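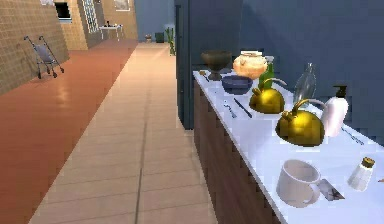
Who can place a death notice with Adomaitis Memorial Notices?

Any relative, executor or funeral director may place a notice, provided that the death has been registered and a contact telephone number is supplied.

About Us

Adomaitis Memorial Notices prepares and publishes death notices, obituaries and acknowledgements for families in Murnow and the surrounding villages. The firm holds an archive of more than 3000 notices, which may be searched by surname or parish free of charge.

Each obituary is written from a form completed by the family. A draft is returned for approval, and nothing is published until the family has agreed the wording in writing.

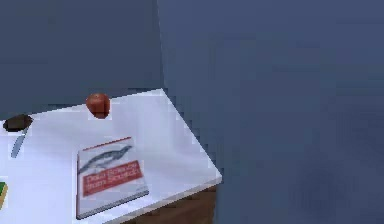 Corrections to names, dates and service times are made without charge for 9 days after publication. Later amendments are entered in the archive copy only.

Our office is at 91 Jakarau Road, Murnow. Visits are by appointment. Notices for the March edition of the printed register should reach the office before the end of the preceding month.

Page last reviewed: Feb 25, 2024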